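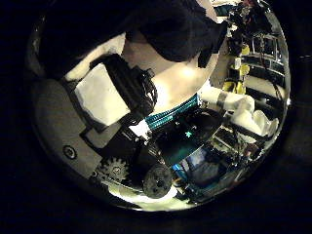 Wrist camera, rolled cloth to the right of the teal braided band. Gear and disk side of the hand in view along the bottom.

Friday, May 7, 2021
Staltbridge, back bench
Cloth handling, continued

Plan for the day was to stop tuning the grip and get a proper set of numbers on rolled cloth. The question from upstairs is still the same one: can we tell Panov that the arm will do end-of-shift tidying in their sewing room, yes or no, and if it's only part of the job, which part. Their list is short. Pick up cloths and put them in a bin. Put rolled cloths back on a shelf. Wind up loose trim and webbing. Wipe the table. Eulalia typed it up and taped it to the cabinet, so I won't copy the whole thing again.

The count now stands at 266 attempts since we changed the fingertips. I am only counting the ones where the hand closed on something or tried to. Runs where the planner gave up before moving go in the other column, and that column needs its own page soon.

Rolled cloth first. I expected this to be the easy one and it mostly is. A roll has a direction, the camera finds the long edge without much trouble, and the fingers can come down on either side of it. What goes wrong is the squeeze. Too light and the outer layer slides off while the core stays where it was. Too hard and the roll flattens and folds over one finger, and then it won't release over the shelf. I had been using one force value for everything. Changed it to close in two steps: touch, wait, then close until the motor current rises by a set amount. Better. The current threshold is saved under the cloth profile, and please don't edit the default profile to match, the bin lids still use it.

A strap around the roll helps a lot when there is one. It holds the layers together and gives the planner something dark to aim near. Without it, I'd want a person to put a tie on each roll before leaving the room, which Panov may or may not accept as automation. Nabil says they tie half of them already. Need to ask which half.

Flat cloth. Still bad. Two things have to happen, the machine has to decide where the edge is, and it has to get a finger under it. It can do the first on a plain table in good light. For the second we are still pinching from above and making a little tent, which works on thick cloth and fails on thin. I tried dragging the cloth to the table edge and grabbing the overhang. It got there 5 times in a row and then pulled everything else on the table along with it. Useful trick if the table has been cleared. In a real sewing room it won't have been.

Braid and trim. This is where I spent most of the morning. The braid is a nasty thing for a robot, it's long and narrow and ribbed, and wherever you pick it up the rest hangs down or catches. The segmentation likes it, because the color is strong and there is nothing else quite like it. The trouble is that it treats the braid as one object and then proposes a grasp at the middle, every time. Fine for lifting. Hopeless for winding, where you want an end. I put in a rule to prefer the visible end if there is one inside the working area, and to leave it alone if both ends are out of view. It now leaves it alone quite often. I count that as progress, since the alternative was the hand lifting the middle and walking off with it.

Winding itself I did not attempt. With one arm I don't see a way to do it without a fixture. Nabil wants to try a powered spool with a clip, so that the arm only has to bring the end to the clip. Cheap enough. If that works then the honest description of the job is "robot loads spool," and we should say so in the write-up.

Wiping the table. Done before, nothing new. It wipes where there's nothing in the way. It goes around objects with too much clearance and leaves a ring.

Camera notes. The circular view is still what comes off the wrist, with the black corners, and I have stopped trying to crop it before calibration. The bend toward the rim is what causes the worst errors. Anything near the right edge, shelving included, comes out curved and the shelf-height estimate wanders. For placing rolls I now make the arm turn so that the rail it's going to use is nearer the center before it measures. Costs time on every placement. Worth it.

Lighting is the other half. The bright strip along the bottom of the view pulls the exposure down and then the upper left goes so dark that the model sees one large object there and plans around it. I fixed exposure by hand for the afternoon. Someone should mask out the parts of the view that never change, the gray housing at lower left and the gear beside it. The hand shouldn't be considering itself as an obstacle or, worse, as something to pick up. It did propose a grasp on its own gear once. The limit check refused it.

Open gear. I don't like the gear teeth being uncovered when the work is loose thread and narrow trim. Nothing has gone in so far. All it needs is one trailing end at the wrong moment. Fastik quoted us for a clip-on cover, and Eulalia has the drawing. I'd put that ahead of any more software. The same goes for the short blue leads next to the disk, which could use a sleeve.

Cables in general: the model confuses dark cable bundles with dark straps. The strap on a roll is good news and a cable is bad news, and to the camera they are both thin and black. For now I reject any thin dark thing that isn't lying across something pale and thick. Crude, and it will miss straps on dark cloth. Needs examples. Can we collect another 100 views with cables and straps together, different backgrounds, before we retrain? Not more of the same bench, please.

Comparison. Eulalia did the same tidying by hand, at a normal pace, with Panov's list in front of her. She was done in 6 minutes, including the winding. The arm had not finished the rolled cloths by then. I want this written down somewhere visible, because we keep quoting success rates and leaving the clock out. On the other hand the room is empty all night and Panov doesn't care if it takes until morning, provided that it does not need rescuing. So the number that matters to them is how often it stops and waits for a person. We haven't been recording that. Starting Monday we do.

Where I'd put each item if they called today:
Rolled cloths to shelf, tied — yes, slow
Rolled cloths, untied — not yet, layers slip
Flat cloths to bin — thick ones only
Trim and webbing — no winding, maybe loading a spool
Wiping — open areas only

Nabil thinks I'm being hard on flat cloths and that the Poon fingertips would solve the thin ones. They have a thin lip that should get under an edge. We have one set on loan and I haven't fitted them, they need different screws from the ones in the housing now. If they go on, keep the old tips and the old screws in the same tray with a label. I spent too long looking for a screw last time.

To do
Eulalia: send gear cover drawing to Fastik, ask about a sleeve for the blue leads
Nabil: spool with clip, any motor will do
Me: static mask for the hand, stop counter in the log, write up the two-step close
Anyone: ask Panov which rolls get tied and who ties them

Left the arm parked and powered down. Cloth profile is saved, manual exposure is still on, so switch it back before running the bin lids.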